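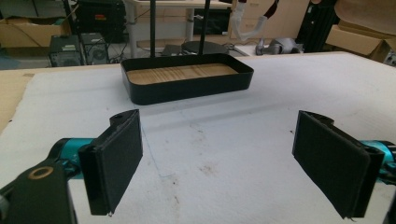
What grip pads are people using on a two-finger gripper, if the stock rubber keeps peeling?
Fabric tape with a rough face, changed as soon as the edge starts to lift. Clean the metal properly first or it won't stick for long.

Right, sorry for the slow reply, been in the workshop most of the evening. Answering Viorica's below.

Viorica Gavrilă wrote:
> Has anyone got the Dordale fingers to close square? Mine meet at
> the tips and leave a gap at the back. Spent 399 on the parts so
> not keen to buy more. Also is 900 the right speed for homing or
> did I misread Toshiko's notes?

Square: loosen both finger joints, close on a bit of flat bar, tighten while its held. Did mine twice, second go was better. Don't trust the marks on the bracket, mine were miles out.

900 is what Toshiko wrote but she had the older motor. I run 204 for homing and put it up afterwards. Slow but it stops banging the end stop.

Pads fray at the bottom corners first. Trim the threads, don't pull them. 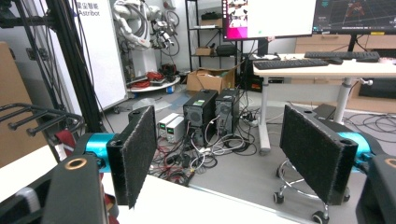 How do you keep the cables from dragging when the gripper turns?
Leave one loose loop near the wrist and tie everything else down. Turn it by hand both ways, power off, before you cut any ties.

Hjørdis wants the Azimi board to go next to the power supply. Fine by me but the lead is too short, so someone needs to make up 2 longer ones. I've got the crimps, not the tool. Shahla did you take it home??

Also whoever has the small hex keys, back in the tin please.

Not touched the Ikach code since March so can't help with teh timeout thing, ask Hjørdis.

Off to eat.
Kourosh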